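¿De dónde sale la tela?

Mira la etiqueta de tu camiseta. Seguramente pone «algodón», «poliéster» o una mezcla de los dos. Esas palabras dicen de qué está hecho el hilo, y el hilo es lo primero que hace falta para tener una tela.

Las fibras

Una fibra es un pelito muy fino. El algodón crece en una planta que guarda sus semillas dentro de una bola blanca y suave. La lana es el pelo de las ovejas, que se corta con unas tijeras grandes o con una máquina. El lino sale del tallo de otra planta. La seda la fabrica una oruga para hacer su capullo, y de un solo capullo se puede sacar un hilo de cientos de metros.

También hay fibras que no vienen de plantas ni de animales. El poliéster y el nailon se hacen en fábricas a partir del petróleo. Primero se derrite una pasta y luego se empuja por unos agujeros pequeñísimos, como los de una ducha. Al enfriarse, cada chorrito se convierte en un hilo.

Del pelito al hilo

Una fibra de algodón sola se rompe enseguida. Para que aguante, hay que juntar muchas y retorcerlas. Eso se llama hilar. Puedes probarlo con un trozo de algodón del botiquín: estíralo despacio con una mano mientras lo retuerces con los dedos de la otra. Te saldrá un hilo gordo y desigual, pero si tiras de él notarás que resiste más que antes.

Durante miles de años se hiló a mano, con un palo llamado huso. Después llegó la rueca, que tiene una rueda y va más deprisa. Hoy las máquinas de hilar trabajan con muchísimos hilos a la vez.

Tejer

Con el hilo ya hecho se puede tejer de dos maneras.

En el telar se colocan muchos hilos tirantes, uno al lado del otro. Esos hilos forman la urdimbre. Luego se pasa otro hilo de lado a lado, por encima de uno y por debajo del siguiente. Ese hilo que va y viene es la trama. Las sábanas y los pantalones vaqueros se hacen así.

La otra manera es el punto. El hilo forma anillas que se enganchan unas con otras. Como las anillas se pueden abrir y cerrar, la tela se estira. Por eso los calcetines se adaptan al pie. Las camisetas también suelen ser de punto. 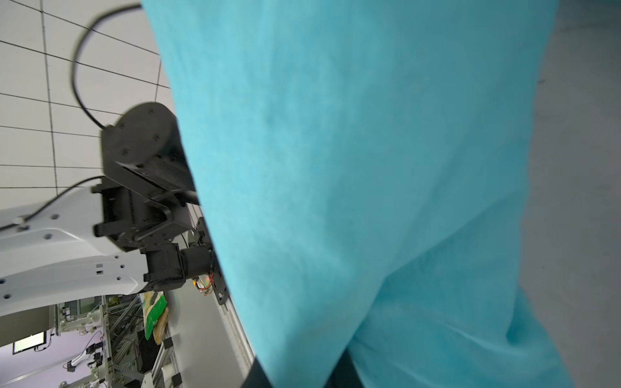
Última modificación de esta página: miércoles, 4 de mayo

Los colores

El algodón suele ser blanco o crema, así que para tener una tela turquesa hay que teñirla. El tinte se disuelve en agua y la tela se mete dentro, a veces con el agua muy caliente. También se puede teñir el hilo antes de tejer, y así se hacen muchas telas de rayas y de cuadros.

Antiguamente los tintes se sacaban de la naturaleza. El azul venía de una planta, el índigo, y un rojo muy vivo venía de un insecto llamado cochinilla. Ahora casi todos se preparan en laboratorios.

¿Por qué se arruga?

Cuando doblas una tela, las fibras se doblan también. Las de algodón y las de lino se quedan en esa postura. El calor y el vapor de la plancha las aflojan y vuelven a ponerse rectas. El poliéster se arruga menos.

Para hacer en casa

Corta 9 tiras de papel de un color y 9 de otro. Pega las primeras por un extremo, una junto a otra, sobre un cartón de 30 centímetros. Pasa las demás de lado a lado: por encima, por debajo, por encima, por debajo. En la fila siguiente empieza al revés. Cuando acabes, dobla las puntas y pégalas por detrás.

Palabras nuevas

Fibra: pelito fino con el que se hace el hilo.
Hilar: juntar y retorcer fibras.
Urdimbre: los hilos tirantes del telar.
Trama: el hilo que cruza la urdimbre.

Texto: Chaminda Wanigasekara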